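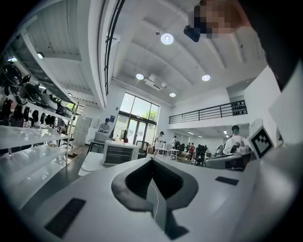 Les grands volumes, j'en rêvais depuis l'époque où on travaillait tous serrés dans l'appartement de la rue des Forges, avec le frigo dans le couloir et les manteaux sur le frigo. Alors quand Nighat m'a appelée pour me dire qu'il y avait un local à deux niveaux à prendre dans l'ancienne maison Shaikh, je n'ai même pas demandé le loyer (j'aurais dû !). Je suis entrée, j'ai levé la tête et je suis restée plantée là. Regardez-moi ce plafond à caissons, tout blanc, avec ses ronds de lumière, et la verrière au fond qui laisse entrer le vert des arbres ! Moi qui avais passé six ans face à une cour grise, j'étais conquise avant d'avoir vu la mezzanine.

Bienvenue donc sur la page photo du local. J'avais promis à la famille et aux copains de montrer où je passe mes journées, alors je m'y mets enfin, avec mes petits commentaires. Page mise en ligne le 28 juillet 2020, je compléterai quand j'aurai le temps, c'est-à-dire peut-être en décembre, on me connaît.

Le plafond
C'est lui la vedette, je ne vais pas vous mentir. Le bailleur proposait de le masquer par un faux plafond plat, « plus facile à chauffer ». Nighat Ghumman, mon associée, a dit non avant que j'aie ouvert la bouche. On a fait reprendre la peinture par l'équipe d'Endus, 3666 euros, et je vous assure que j'ai relu le devis plusieurs fois. Du blanc partout, murs compris. Ma mère trouve que ça fait clinique, moi je trouve que ça respire.

Les luminaires ronds
Gros débat. Je voulais des suspensions, quelque chose qui descende un peu, avec du câble en tissu. Nighat voulait du rond, discret, au ras du plafond. Elle a gagné et elle me le rappelle à chaque fois que quelqu'un fait un compliment. Quand ils sont tous allumés on y voit très bien, même les jours de pluie, et je n'ai plus mal aux yeux en fin d'après-midi. Pour changer une ampoule, par contre, prévoyez un escabeau sérieux et quelqu'un qui n'a pas le vertige (donc pas moi).

La clim
Elle est au plafond elle aussi, entre les lumières, et on finit par ne plus la voir. Je râlais contre la clim par principe. Puis est arrivé le mois de juin, avec une verrière de cette taille, et j'ai arrêté de râler. On la règle modérément, et celle ou celui qui a froid met un gilet, c'est la règle de la maison.

La verrière et l'entrée
Mon coin préféré ! J'adore les montants noirs, ça dessine bien la lumière, et tout en haut on ne voit que du feuillage. Pour le nettoyage, c'est une autre histoire : on fait venir Grundo 2 fois par an pour les carreaux hauts, et le reste du temps on s'occupe du bas nous-mêmes avec une raclette et de la bonne volonté. Le petit panneau bleu, à gauche sur le mur, tout le monde me demande si on va l'enlever. Non, il reste, je l'aime bien, il met une touche de couleur dans tout ce blanc.

La mezzanine
Garde-corps en métal noir, barres horizontales, assorti à la verrière, et pour une fois ce n'est même pas fait exprès. C'est là-haut qu'on range ce qui n'a pas encore trouvé sa place. Vous voyez la rangée sombre au bout, au-dessus de la rambarde ? Je m'étais juré que rien ne traînerait à cet endroit. Bon. J'aimerais y mettre des plantes qui retombent, un pothos ou deux, si quelqu'un a des boutures je suis preneuse.

Quelques réponses en vrac, parce que vous êtes plusieurs à m'avoir écrit. La surface totale est de 274 mètres carrés, mezzanine comprise. Oui, ça résonne un peu, surtout quand on téléphone, et on réfléchit à des panneaux de feutre sur le grand mur. Non, on ne loue pas pour les anniversaires (désolée Karim). Et pour venir, descendez à l'arrêt Grilerari, prenez la petite rue qui longe les arbres et continuez jusqu'à la grande façade vitrée.

Si vous passez dans le quartier, toquez au carreau, il y a toujours du café et Nighat cache des biscuits dans le tiroir du bas. Pour les conseils d'acoustique, les boutures et les réclamations sur la couleur des murs, écrivez-moi par le formulaire de contact, je réponds à tout le monde, parfois avec un peu de retard.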